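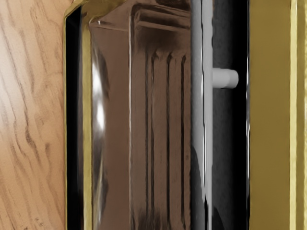 Ticket 2420: Wrist camera views rejected by scene check, reflective assets
Status: Resolved
Opened: 2023-01-25
Reporter: Nele Koster
Component: Bindura sim, render rules

Problem
The scene check rejects wrist camera episodes that contain mirror-finish assets. 47 of 600 episodes failed in the last batch. All failures cite rule 71, "no unlisted geometry in view." The same episodes pass from the overhead camera.

Expected
Rule 71 applies to objects placed in the scene. Reflections are not placed objects and should not count.

Log
1. Reran one failed episode with the same seed. Same result.
2. Dumped the object list. No extra meshes. Collision report is clean.
3. Replaced the chrome material with matte gray. Episode passes.
4. Restored chrome, turned off the environment map. Episode passes.
5. Restored the environment map, raised roughness in small steps. Passes once the reflection loses hard edges.

Cause
The check compares the color render with the segmentation mask and flags strong edges that have no mask border near them. A sharp reflection on a curved face meets that test. The rule text was written in August, before polished assets were allowed in the library.

Fix
Edge test now skips pixels whose material is tagged reflective. Tag added to the Latetberg asset set. The 47 episodes were rechecked and pass.

Practice from now on
- Tag every material below the roughness limit before check-in.
- Do not change a material to get an episode through the check. Step 3 is for diagnosis only.
- Keep the environment map fixed within a batch and record its name in the batch header.
- Contact and clearance rules still use geometry only. Do not judge finger clearance from a reflection.

Open
Transparent materials are not covered by the tag. Moved to a separate ticket, assigned to Kuipers.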